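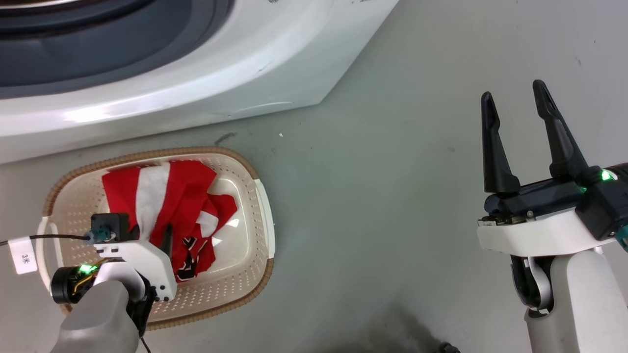
Drosik opens pearl restringing workshop in Medham

19 October 2026

Jewellery house Drosik is opening a workshop in Medham given over entirely to pearls, and its doors are open to anyone with a strand that has been sitting in a drawer for too long. The new workshop will restring, re-knot and clean pearl necklaces and bracelets of every age, whether or not they were bought from Drosik in the first place.

Pearls are a joy to work with and quite unlike any other gem. They grow inside a living creature, they need no cutting, and the glow we love in them (jewellers call it lustre) comes from layer upon layer of nacre. They are also soft. Perfume, hairspray and even the acid in our skin can dull them over the years, and the silk that holds them together stretches and frays long before the pearls themselves wear out.

The Medham bench will knot by hand, on silk, with a knot between every pearl. It is slow work, and lovely to watch! The knots stop the pearls rubbing against one another, and if the strand ever breaks only one pearl is likely to fall. Customers can choose from a range of silk colours, from plain white and cream to a smoky grey that looks wonderful with darker Tahitian pearls.

Two benches are set by the front window, and visitors are welcome to stand and look on while their own necklace is being put back together.

To mark the opening, Drosik is also showing Ruma, a new collection of freshwater pearl pieces made with the Antunes studio. Ruma has 293 pieces, every one of them different, and all built around baroque pearls, the gloriously lumpy, lopsided ones that used to be passed over in favour of perfect rounds. Between them they use 1591 pearls. There are drop earrings with a pearl shaped like a teardrop on one side and a bean on the other, long ropes to be worn doubled, and a small group of rings in brushed silver. Antunes has left the pearls undyed, so the pinks, peaches and soft mauves are the colours they grew in.

The collection will be on show in Medham until the end of December, and pieces can be tried on without an appointment.

The workshop has put together some simple advice for looking after pearls at home:

Put pearls on last, after make-up and scent, and take them off first.
Wipe them with a soft, barely damp cloth after wearing.
Lay strands flat in a fabric pouch, away from harder stones and metal edges.
Keep them out of ultrasonic cleaners, and never soak a strung necklace.
Have a strand you wear often checked once a year. Gaps beside the knots mean the silk has stretched.

Restringing takes 5 working days for a single strand. Longer ropes and pieces with several rows are quoted at the counter, where the clasp is also looked over free of charge. Old clasps can be repaired or swapped, and the original is always handed back with the finished necklace.

Notes to editors

Drosik makes and repairs fine jewellery. Photographs of the Ruma collection and loan pieces for shoots are available on request from the Drosik press office in Medham.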